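The Rule I Would Keep If I Could Only Keep One

I have a binder on my desk with 3000 rules in it. Okay, not really, it's the Otex handling guide, and Soledad Arellano once went through and numbered every "must" and "should" in it during a very slow Tuesday, and that's where she landed. 3000! I've been teaching people to run paired hand-held grippers for a while now, and I can tell you that almost none of those lines ever come up at the table. You can follow all of them and still turn in a session that's useless to whoever has to train a robot on it.

So I want to argue for fewer rules, written shorter, and checked by a person who has held the grippers that morning. I know this puts me at odds with the Stevgate folks, who would like every site working from the same giant document by October. I like the Stevgate folks. I've eaten their sandwiches. I still think they're going about it backward.

What people get wrong

Mostly, new operators get small things wrong, and they get them wrong in the same ways. They turn the wrist so the marker cube rolls under and the camera loses the codes. They grab too fast. They use one hand for something that wants two, and then steady it with a knuckle, and now there's a bare finger doing half the job a robot is supposed to learn. (Guilty. I did this for my whole first week at Lesthorpe, and Uthai Sangkhawat was very kind about it.)

The guide does cover the wrist thing. It's in section 9, in a paragraph that also covers battery storage. I've met operators who had passed the written test and never noticed it was there.

What I do with a new person takes a few minutes. I hand over the grippers, put some ordinary object on the table, and say: both cubes in view the whole time, slow on the close, let the fingers do all the touching. Then I shut up, or try to. Nuanchan Suksawat, who trained me, could sit through an entire botched pickup without making a sound, and I have never gotten there. I make a little noise. People have mentioned it.

Hard objects deserve their own rules

My other complaint is that the guide treats objects as if they only differ by weight. There's a chart: light, medium, heavy, and a grip for each. But a sponge and a picture frame can weigh the same and ask for completely different hands. A sponge forgives you. Squeeze a frame off center and it twists, or it walks along the table, or one side comes up before the other and you're chasing it.

For frames I teach a side hold, one gripper on each side, with the pressure coming in evenly from both. Keep it upright and set it down on its bottom edge all at once if you can. Rungnapa Phetsri prefers to tip hers slightly back as it lands and we've gone back and forth about that for ages. I think she's wrong, but her sessions are cleaner than mine, so make of that what you will.

I'd also like the rules to say something about the room. Right now the guide wants a bare table and a plain background, everywhere, always. I get the reasoning, a tidy setup is easier to compare from one site to the next. But people live with boxes and bowls and cables on the floor, and if a robot is ever going to put a picture back where it belongs in somebody's home, the practice material should have some home in it. My line would be: keep the space under your hands clear, keep the floor where you're standing clear, and leave the rest of the room alone.

Give me a black frame with a deer print in it, one gripper on either side, both cubes showing their codes, and a lived-in room around the table, and I'm happy. I would pin this up before I'd pin up any chart.
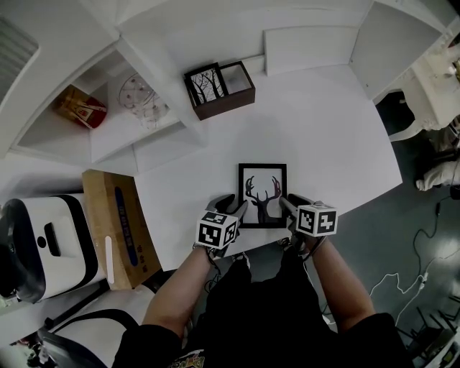
What I'd put in place of the binder

One page. I've drafted it, and Vichien Wattanapong at Intarasuk has been trying it out with his morning group. It has the cube rule, the speed rule, the no-knuckles rule, and a short bit on awkward objects that each site fills in for itself. On the back there's room for notes, and those get read out loud every 2 weeks by whoever ran the most sessions.

The objection I hear most is that every site will drift and we'll all end up with different habits. Sure, a bit. We already have different habits, they're just hidden under a signature saying everyone read the binder. I'd take differences I can see on paper and argue over with Rungnapa.

And keep the binder! Put it on a shelf for battery storage and shipping labels and whatever else is in there. If your site wants to try the page, ask Vichien for the latest copy, as mine has coffee on it and is missing his changes to the speed rule.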